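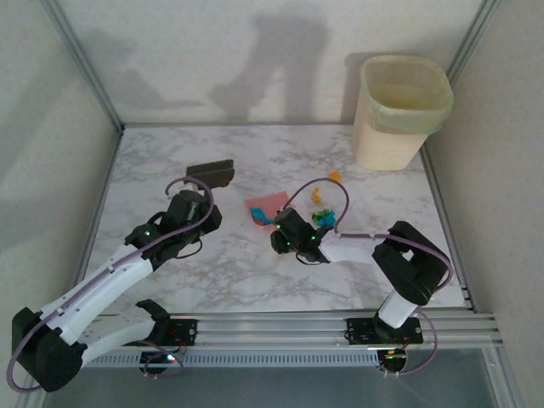

OK so I have now walked the entire Fumwood river path, all 36 miles of it, in pieces, over way too many weekends. Thread for anyone thinking of doing it, because I loved it!

Start at the Prulbridge end. Everyone tells you to go the other way so you finish near the train, but then you've got the sun in your eyes all morning and you hit the steep bit on tired legs.

The first stretch is flat and full of herons. I'm a heron person now. Lempi Keskinen lent me her old binoculars and she may not be getting them back.

Miles five to nine are the best part, I'll argue with anyone. Big old alders, moss on everything, and the river gets loud in a way I wasn't ready for.

Bring more water than you think. The tap at Hakala was shut off both times I went through.

The climb to Flirkwood is 500 feet and feels like 1,000. Take the switchbacks, skip the shortcut – it's all loose rock and I slid most of it on my backside.

BUT the top! There's a bench up there facing west and you can see the whole valley. I ate two sandwiches and a peach and stayed over an hour.

Agathe Roussel asked about dogs: yes, on a leash through the sheep fields, and there are three stiles a big dog won't like. The gate next to the second one opens if you lift it.

Shoes: I did it in trail runners and was fine, except the boggy part after the footbridge. Wet socks for four miles. Pack spares.

Going back in August for the blackberries. Ilari says they come in early on the south bank, so if you want in, reply and I'll start a group chat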